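July 16, 2021
Carpet chores, Galora arm, floor bay

Two yellow tape lines on the gray carpet mark the lane. Fingers pointing at the open carpet, ridged pad right beside the upper line.

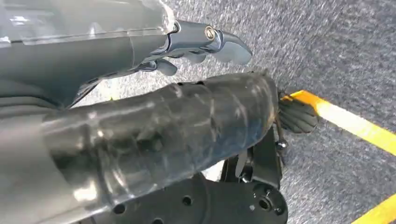

What we are asking of it

Pick up small stuff from the carpet, stay in the lane, put it in the bin. A kid does this for a dollar. The Traletti people quote 2,000 cycles between services and I'd like to see the log, on carpet, with lint in it.

My tally for the week: 105 tries, socks and bottle caps mixed. Caps are fine. Socks come up when they are bunched and get pushed around when they lie flat. I had to step in for both of the pens.

Sembiring wants to call this "chore ready" in the write-up. I won't sign that. Someone still has to clear the chairs and re-lay the tape first, and by then the floor could be picked up by hand.

Monday: flat socks only, same grip settings, no resets between tries.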